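Monday. In by seven, lights on, and the arm on the Garus bench was sitting at its park position with the fault lamp on again. Same message as last week – left finger slow to close. I cleared it and let it run an open and close cycle with nothing in the grip. Fine for a while, then it lagged.

Took the fingers off before coffee. The pads on the left one had worn shiny along the inside edge and there was gray dust packed into the lower joint. Brushed it out, wiped it down, put one drop of the Zirmont oil in the pivot. The log says the pads have done nearly 900 cycles past the point where we said we would change them, so I changed both sides. Bolts back in with thread lock. I had to redo one on the right because I'd started it crooked.

Then the zero. Closed the fingers on the gauge block, read 16 on the screen where it should have been 14, went into the setup page and corrected it. Closed again, 14. Wrote that on the card inside the cabinet door, under the old number.

After lunch I dropped the closing force a step for the soft items. The wrapped ones are the trouble. Squeeze too hard and the plastic bunches up, too light and the thing leans over. I used the toy sandwich and the round basket for checking, same as always, and looked through the wrist camera while I stepped the arm by hand.
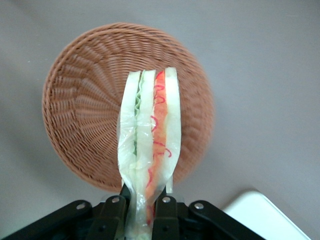
Wrist camera, sandwich held upright at the basket, new pads on.

The plastic still creases where the fingers pinch it. I can live with that. I'd like to try the softer pads from Protton, but the order is stuck somewhere and the last email only said May.

Saved the settings as program 377 and left the old one in place in case the night shift wants it back. Need to tell them it exists.

Still to do: the cable at the wrist is rubbing on its clip and wants a new sleeve. The Kim cell has the same clip, so I should look at that one too. Also out of lint-free wipes – used the last of the box on the camera lens.

Left at ten past five. Fault lamp off when I went.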